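The Long Life of a Gray Bin

Cor Desmet has 355 bins in his building and can tell you where most of them came from. Some arrived with the shelving in January, when the business took over a second storeroom. Others are older than the business itself. They hold returned goods, which is what Desmet, the firm, has dealt in from the beginning: single items that somebody bought, opened or half opened, and sent back.

The items come from shops and mail-order sellers across the region. A carton from Gristimard might contain a saucepan, a night-light, six phone cases and a child's bath toy. Everything has to be taken out, looked at, matched to a line on a list and put somewhere it can be found again. The somewhere is nearly always a bin.

"People ask about the software," Desmet says. "The software is fine. What goes wrong is what you put next to what."

Lesia Hrynyshyn has run the sorting floor for most of the firm's life. She wrote the rules that hang by the door, on one sheet of paper, and she still changes them in pencil. Round things don't go with other round things of the same size. Anything with a screw lid is checked and closed before it goes in. Soft toys and hard toys are kept apart. Heavy items go in the lower rows, and nothing is allowed to stand higher than the rim.

The rule she argues for hardest concerns dividers. A big bin with no divider will hold more, and for years the firm used them that way. Small items slid to one end every time a bin was moved, and the person looking for a toy duck had to dig under everything else to get it. Hrynyshyn started splitting the large bins into two compartments. Each compartment has its own number, so a bin is really two addresses.
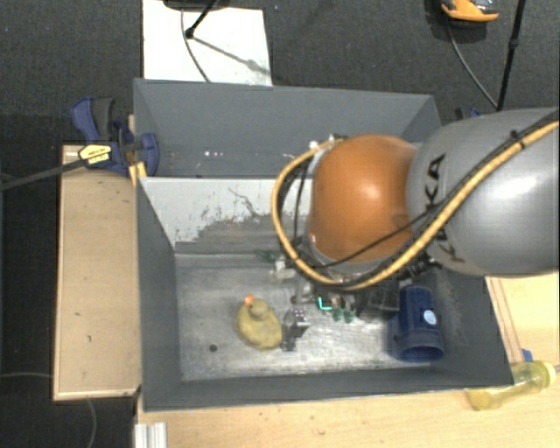 She also keeps the number of items in each compartment low. A few unlike objects lying apart on a bare floor can be told from one another at a glance – a toy, a tub, a small box. Pile twenty together and every pick turns into a search. The extra bins cost money and take up shelf space, and Desmet admits he was slow to agree. He changed his mind after they timed a full day both ways. The fuller bins needed 33 more minutes, most of it spent moving things aside.

The bins take a beating. Bottoms get scratched by pan handles and the corners of boxes, and after a few seasons pale streaks show where things have been dragged toward the front. Hrynyshyn doesn't mind scuffs. She pulls a bin only when a wall bows or a divider stops sitting square, because then small pieces slip through to the other side and end up at the wrong address. Last year they retired 19. Cracked ones go to a recycler, and the merely ugly ones go home with whoever wants them for the garage.

Labels have caused more trouble than the bins. The first set was paper under clear tape, and the tape yellowed. The second set peeled in cold weather. The current ones come from a small printer called Drarner and have held up, although removing one takes a scraper and some patience. They go on the short side, at the same height on every bin, with the compartment number larger than the bin number.

Stickers on the goods are another matter. Stores put them on lids, across seams and over the instructions. The firm leaves them alone unless a buyer asks. Peeling a sticker off a plastic tub can take longer than everything else done to it, and the tub may sell for less than the labor.

What sells surprises nobody there anymore. Kitchen containers go quickly. Bath toys go in batches to a discount chain, Fetar, which wants them mixed. Single shoes don't sell at all, and a shelf of them is waiting for a decision. At the last stock check, 187 items had been in the building for over a year.

Hrynyshyn would like to clear those before winter. She has marked the compartments with a strip of green tape, and they are being emptied a row at a time, starting with the shelf nearest the loading door. Desmet has asked her to leave the shoes until last.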